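What do we mean when we say a decision was "participatory"?

The word turns up in nearly every planning document that crosses my desk. A road plan is participatory. A school merger is participatory. Last July the town of Hestholm called its new waste contract participatory, and when I asked what that meant, I was sent a link to an online form with three boxes to tick.

I teach political theory, so I have a professional interest in words that do a lot of work while staying vague. "Participation" used to be a fairly demanding idea. In the older literature it meant that people who would live under a rule had some share in making it. You could argue over how big the share should be, and people did, for decades. But there was a floor. Being asked your opinion after the choice had been made did not count, and neither did being told about it in advance.

That floor has dropped out. I read through the public records of two local authorities, Hestholm and Rostach, looking for how the word was used. In Hestholm it covered everything from a binding vote on a park budget to a leaflet. Rostach was more careful on paper. It has a written ladder of involvement, with "inform" at the bottom and "decide together" at the top, and every project is supposed to say which rung it stands on. Most of the projects I looked at said "consult." A fair number of those had gone out to the public with the contract already signed.

The defenders of all this have a reply, and I should give it a fair hearing. They say that a weak form of participation is better than none, that people who fill out a form this year may come to a meeting next year, and that councils learn by doing. Maybe. I would like to see some evidence for the middle step. The Karimi panel, a residents' group set up to advise on housing in Rostach, was launched with an invitation to 1,000 households. Roughly 300 answered. By the final session there were 20 people in the room, and when I compared the panel's report with the plan that was adopted, I had a hard time finding a sentence that had moved from one to the other. I don't know what those residents learned. It may have been that their evenings were worth more than they thought.
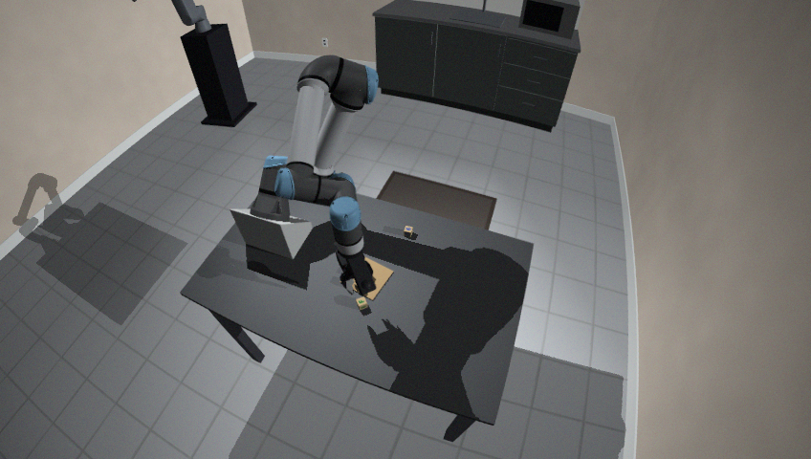 A robot arm mounted on a table, computer rendering.

There is a second reply, and it is more interesting. On this view the point of participation is legitimacy, and legitimacy is a matter of how people feel about a decision. If residents feel heard, the decision is more acceptable, whatever they changed or failed to change. Plenty of survey work is built on this idea. I have never been able to get comfortable with it. A feeling of being heard can be produced in people who were not heard. A good host can do it with coffee and eye contact. If that is all we measure, then the better a council gets at hosting, the more legitimate it becomes, and we have lost the ability to tell a skilled democracy from a skilled front desk.

I should say that I am no great believer in the opposite camp either. Some colleagues want to save the word by setting the bar so high that almost nothing clears it. For them, only direct and binding decisions by all affected people deserve the name. That is tidy, but it leaves out a lot of real politics: the tenant who goes to every hearing and gets one clause changed, the parents who wear down a school board over two winters. Those people had a share. It was small and they fought for it. A definition that can't see them is not much use to me.

The case I keep going back to is Stosia, a housing cooperative with 200 members that has run its own affairs for a long time without, as far as I can find, ever using the word. Its minutes are dull. Members argue about bike storage and the age of the boiler. Motions fail. One proposal from the board was voted down twice and then passed in a form the board plainly did not like. I would call that participation, mostly on the strength of the board losing.

So my working test is a crude one. Before I accept the word, I ask to be shown a case where the people running the process wanted one thing and got another on account of those who took part. It need not be a big case. One clause will do. Hestholm could show me the park budget, to its credit, and nothing else so far. Rostach has promised to look.

The test has holes. An authority might want so little, or want it so loosely, that it never loses. It might also guess correctly what residents would say and plan for that from the start, and then there is influence with no visible trace. I don't have a good answer to the second problem. I would be happy to hear from readers who do, especially anyone who has worked inside a council and seen a draft change before the public ever got to it.

A longer version of this piece, with the full list of records consulted, will go out to members with the next working paper. Comments on the Rostach ladder are welcome at the usual address.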